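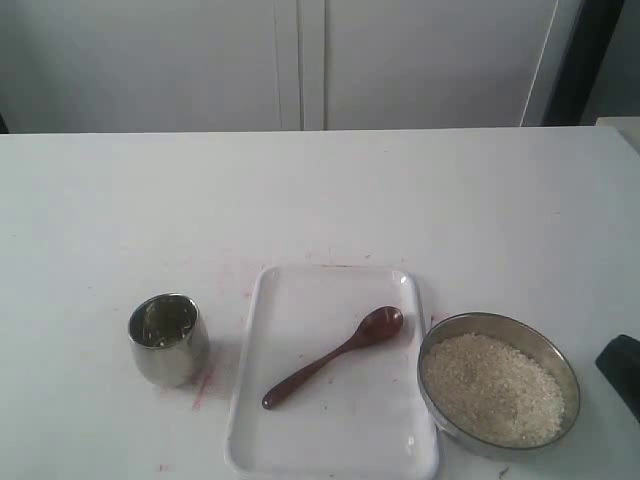
Posted by Maiara Damasceno on 9/22/23

House rules for the rice scooping task, since people keep asking. Cup left, tray middle, bowl on the right. Spoon starts on the tray, on an angle, bowl end up. We're at 281 runs and the ones from July are a mess becuase everyone set up their own way. Keep hands off the table once the arm is live. Stop button within reach, always. Max 50 runs, then a break. 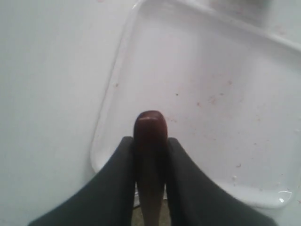

Grip and cleanup

Check the grip before you hit go. Crooked spoon, redo it. Wipe the tray between sets, pink marks too pls. Log every drop, even the embarassing ones. More on the Zirnport settings soon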